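Gripper notebook, January
Wednesday, started 9:40, kettle already on its second round

Picking up from where Iolanda left the page. The question for today is still the one Ronaldo raised at the end of last week: do we stay with the yellow fingers that have the cutout near the tip, or go over to the solid Shimada set for the cloth work? I have a soft spot for the cutout ones (I drew the first version, so take everything I say here with that in mind), but Ronaldo is right that we have only ever compared them on boxes and cups, and anything looks good on a cup. So it is pillows and bedding this morning, two hand-held units, the camera on each one recording as usual.

Before starting I went over both units with a dry cloth and checked that the fingers met properly. The trigger on the second one feels stiffer than I remember. Rogério thinks it is the return spring and has a spare in the drawer marked Zekine, so if you are reading this and looking for springs, that is where they live now. I also put in the fresh card, and wrote 308 on it as the session number so that it matches Hryhorii's log.

Settings and such:
Fingers: yellow, cutout type, both units
Pads: none, bare tips
Task: take hold of a pillow in its case by a corner, then by two places with both units
Block length: 5 minutes, then a rest for the hands

I did the corner grasp first because it is the one that will tell us most about the tips. What I was after is a good pinch of case, with the fingers closed and the cotton gathered up between them, and no great lump of filling caught as well. After that comes the grasp with both units, one at the lower end and one at the left corner. It is more awkward than it sounds! You have to mind your wrists, and I would ask whoever does the next block to take it slowly at first.

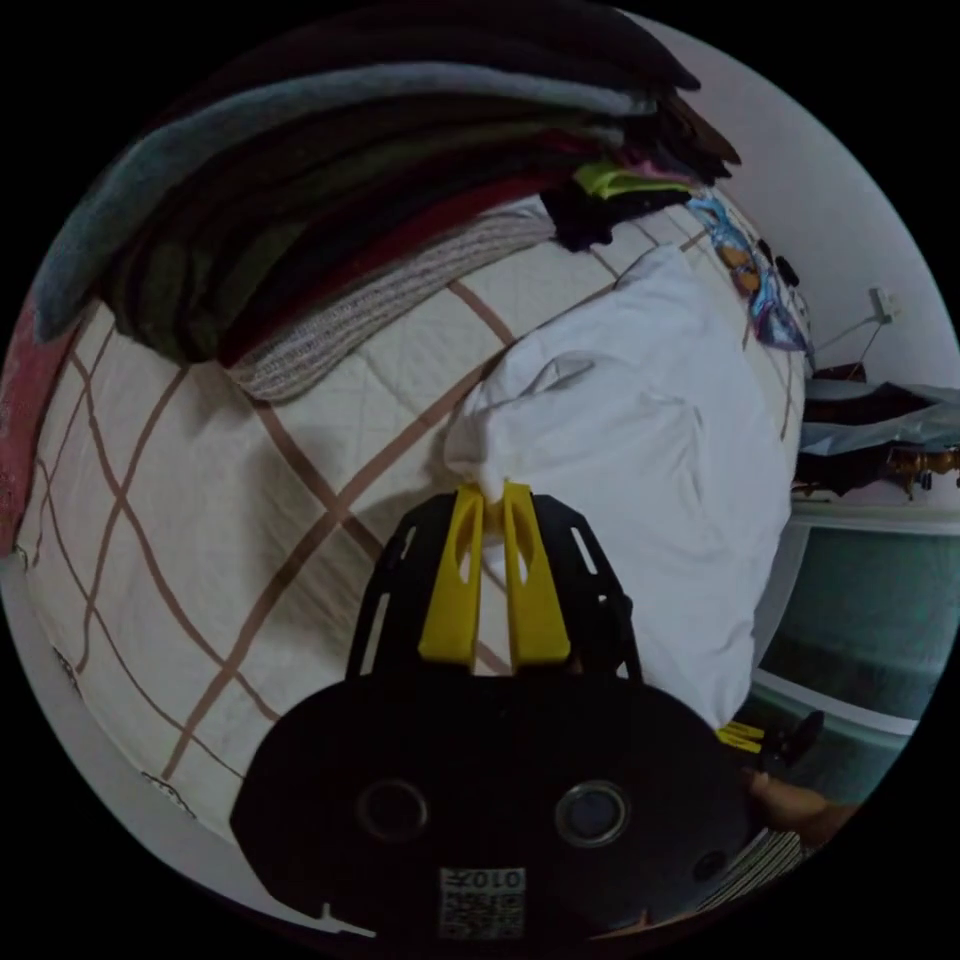
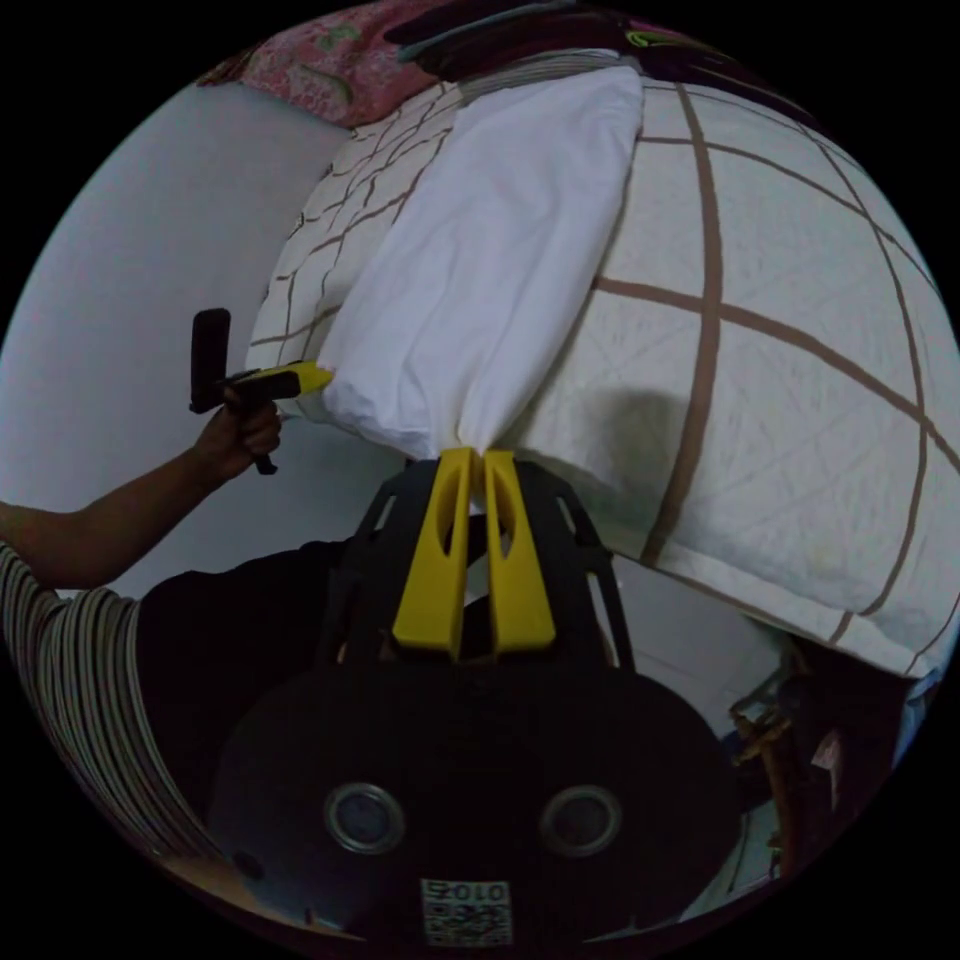
What I make of it so far

I like how the tips behave on the case. They are narrow enough to find an edge, and my feeling is that the cutout gives a little when you squeeze, which is kind to your hand after a long block. Ismael tried the same thing at his end and was less charmed. He finds that he squeezes harder than he needs to, simply from not trusting the tip, and by the third block he was complaining of his thumb. We may both be right. He has much bigger hands than I do, and the handle was sized from mine, for which I have apologized already.

On the camera side I have one grumble. With this much lens curve, the lines on a checked bedcover bow a long way near the rim, and Hryhorii will want to know whether his correction can cope before we record any more of it. I have promised him 4000 frames to try it on. He asked that they include some with the second unit in view and some without, so please don't throw away the blocks where only one is working.

Still to do:
Swap to the Shimada fingers and repeat the same blocks, same pillow, same order
Try the thin rubber pads that came from Breltelitz (they are in the envelope taped inside the cupboard door)
Change the spring on the second unit, or at least open it and have a look
Ask Ronaldo whether the Punlow handle is still on loan to us — if it is, Ismael should have it

One more thing while I remember it. If you hold the unit with your elbow tucked in, the handle wants to tip outward just as you close the fingers, and you end up correcting for it without noticing. I spent most of a block doing this. Elbow a little away from the ribs is better, and I would like to hear from Iolanda whether she finds the same, as she has put in far more hours on these than I have.

Stopped 12:15 for lunch. Shimada fingers after that, Rogério on the first unit and me on the second.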